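The Speaker at Druddale

A short story

The invitation said light refreshments and an open exchange of views. I had been to enough of these evenings to know which half of that to believe.
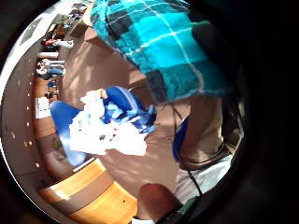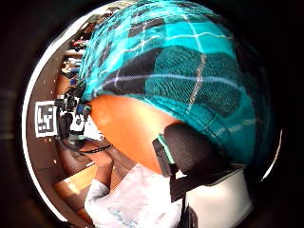
Teal plaid in both.

By Ines Engebretsen
Fiction | Posted 2021-08-05

The speaker was late, so the woman from the Piltari Interfaith Circle read us her biography. Author, broadcaster, adviser on dialogue, holder of the Wultia Medal for Understanding. I wrote "Wultia Medal??" on the back of my program. I had lived in the county 31 years and never heard of it.

The hall in Druddale seats 73. There were 8 of us, counting the man who had come for the choir practice and been too polite to leave.

When she finally walked in she was smaller than her biography. She put down a canvas bag, asked for water and said she had been told to talk about building bridges between the faiths.

"I've given that talk a lot," she said. "I don't think it has built anything."

I put my pen down. Then I picked it up again, as I've seen that trick before. You insult your own speech, the room warms to you, and out comes the speech.

She told us about a letter. She had written a newspaper column in June, a mild one, about girls in her old congregation who weren't allowed to read aloud, and 3,291 people had signed a letter asking for an apology. She said most of them had not read the column. I wondered how she could know that.

So I asked her. The Circle woman looked at me as if I had spat.

"I can't know it," the speaker said. "I'd like it to be true. My mother signed."

It was a good line. I distrusted it for being one. People who talk for a living keep lines like that in a drawer, and this one had the feel of something handled.

"Had she read it?" I said.

"She can't read English. I read it to her myself, over the phone, before it was printed. She said it was very nice."

The choir man coughed. The speaker drank her water – all of it, slowly – and moved on to the part about shared values, and it was every bit as dull as I had feared. Somebody asked about school lunches. Somebody else wanted to say that all religions were really the same, and took nine minutes to say it.

Afterward I stood by the coffee and looked up the medal on my phone. I couldn't find it. I looked up the column, and there it was, with the letter underneath it and the names in very small type. I started at the top. I didn't know her mother's name, and I was still scrolling when they began to stack the chairs.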